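The Emo gripper kit: my gallery page

I've been living with the Emo gripper kit from Wendden since October, and I finally got my act together and made a page for it. It's a two-finger gripper plus a small wrist camera, sold as a bolt-on for the kind of tabletop arm a lot of us already have. I paid full price for mine through Grumstead, so nobody is leaning on me to be nice about it.

Quick notes before the picture. The box comes with the gripper body, two sets of fingers, the camera and its cable, a bag of screws (with spares, thank you!) and a printed setup sheet. Mounting it took me one evening, and most of that was me routing the cable on the wrong side of the wrist and having to start over. The sheet does show it, in a tiny drawing on the back that I skipped right past.

I've run 3000 grip cycles on the first set of fingers and the pads still hold fine. The left one has picked up a little play that I can feel if I wiggle it by hand. I tightened it once and it came back, so I've written to Wendden and I'm waiting to hear.

The software is the part I like least. It works, but every time I swap fingers it wants the whole calibration again, and the progress bar sits at 40 percent for so long that I go make coffee. An Omoregie controller talks to it happily, by the way — a couple of you had asked me that. Older controllers need the adapter, sold separately (grr).

I'll add more pictures as I go, including the wide fingers once I've given them a fair try.

Black fingers almost closed over the wooden tabletop, with the clear acrylic tray up ahead on the right. The arm's camera gives you plenty of blur at this speed, but the fingertips stay easy to make out.

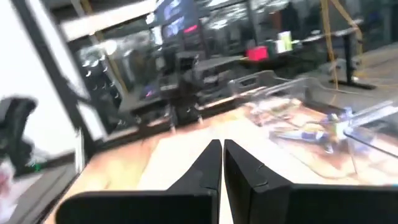
Can I change the fingers without taking the camera off?

The camera stays where it is. Undo the 2 screws at the base of each finger, slide the new pair on, and run the calibration again before you pick anything up.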